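## 4. Setting up the two-arm assembly cell

This section applies to the Nemgate cell with two arms, multi-fingered hands and a parts board. Allow up to 88 minutes for a first set-up.
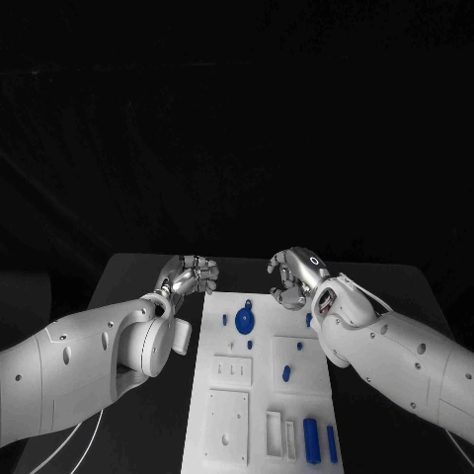 **When should the board position be taught again?**
After any change of board, hand or table height, and after the cell has been moved on its feet.

### 4.1 Placing the board

1. Press the stop button and wait for both arm drives to report "held".
2. Wipe the tabletop with a dry cloth. Do not use solvent.
3. Lay the board lengthwise towards the front of the table, white face up.
4. Seat the blue parts and press each one down by hand. A part that rocks will be picked at an angle.
5. Enter the board number at the panel. The standard board is 62.

> **Note:** The backdrop must stay plain and dark. Light cloth upsets the part finder.

### 4.2 Checking the cables

1. Follow each white cable from the arm to its socket.
2. Check that there is slack at the wrist with the arm fully extended.
3. Turn each wrist by hand through its full travel. Stop if the cable pulls tight.
4. Look for rubbed or flattened sleeving. Replace the cable if any is found; do not tape it.

> **Caution:** Switch off at the wall before touching anything inside an open wrist panel. The stop button does not remove power from the hand.

### 4.3 Teaching the hands

1. Restore power and select **Teach**, then **Left**.
2. Close the left hand to a loose fist and park it clear of the board.
3. Select **Right** and bring the right hand over the board with thumb and index finger partly open.
4. Lower in single steps until the fingertips touch the peg, then press **Store**.
5. Repeat for the left hand, with the right hand parked.

If fault 13 appears during step 4, the hand has met more load than expected. Raise it, clear the fault and start again from step 3.

Stored positions are kept under the board number. Send a copy to Mei-kuen Yuen at Millamton before changing to another board.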